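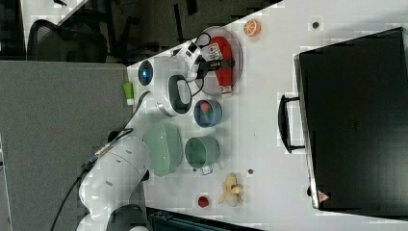

Report on a Visit to the Polto Demonstration Center, Lund

Submitted to the Equipment Review Group by Junpei Hirano

Date of visit: Jan 20, 2024

Purpose of the visit

The Review Group asked for a first-hand assessment of the Flirnero tabletop manipulation package, which Polto has offered to the Institute under a one-year lease with an option to purchase. The written offer was received in December and left several points open, chiefly the scope of the training included, the condition of the arm at delivery, and the terms under which recorded data may be kept by the customer. The center opens to prospective customers on selected Saturdays, and the visit was arranged on that basis. Bonifacio Miranda of the Teaching Laboratories attended with me.

What is on offer

The package consists of a single arm with gripper, a control cabinet, a table, a set of practice objects, and a software license for two workstations. Polto does not manufacture the arm. It assembles the package, writes the task software, and provides support from its office in Lund. Installation is carried out by Bredberg, a separate contractor, and is invoiced separately. The Group should note that this last point was not clear from the written offer.

The demonstration

The arm on show is white, with black gripper fingers and a status light at the wrist, which glowed blue. The work was set out on a white table with toy food and ordinary containers, among them a clear round plate, a small blue bowl, a pale green colander and a green cup. The tasks are of the pick-and-place kind: an object is taken up and set down in or on a named container. Staff ran the tasks first from stored programs and then by hand guidance, in which an operator moves the arm through the motion and the software records it for later playback.

Mr. Miranda was invited to record a task himself. He was able to do so after a short introduction and without reference to the manual. Playback was repeated several times with the object in its original position and was satisfactory. When the object was moved a short distance from where it had been recorded, the result was less reliable, and staff acknowledged that the basic license does not correct for such changes. Correction requires the extended license.

The practice objects deserve a brief comment. They are light and inexpensive, and replacements can be bought anywhere. The clear plate is a harder case. Staff explained that the optional camera module has difficulty with transparent surfaces, and that customers using it are advised to substitute an opaque plate. The Teaching Laboratories would need to take this into account in planning exercises.

Space and noise

The arm and its table occupy more room than the drawings in the offer suggest once access for an operator is allowed for. Room 132, which had been proposed for the purpose, would hold one installation comfortably, but would no longer be suitable for group teaching at the same time. Noise during operation was low, and conversation at the table was possible throughout.

Training and support

The offer includes 23 hours of training, to be used within the first year. Polto confirmed that these may be divided among several members of staff. Telephone support is available on working days. On-site visits are charged at the standard rate after the first two – a limit that appears only in the annex.

Points still open

Polto agreed to reply in writing on ownership of recorded task data, on whether the arm supplied would be new or previously used for demonstration, and on the price of the extended license if ordered together with the lease. A combined quotation including the Bredberg installation charge has also been requested.

Recommendation

Mr. Miranda and I consider the package suitable for introductory teaching and for small student projects. We do not recommend signing on the present terms. The Group is asked to defer its decision until the written replies have been received – and to request a trial period of about a month in Room 132, which Polto indicated it would be willing to discuss.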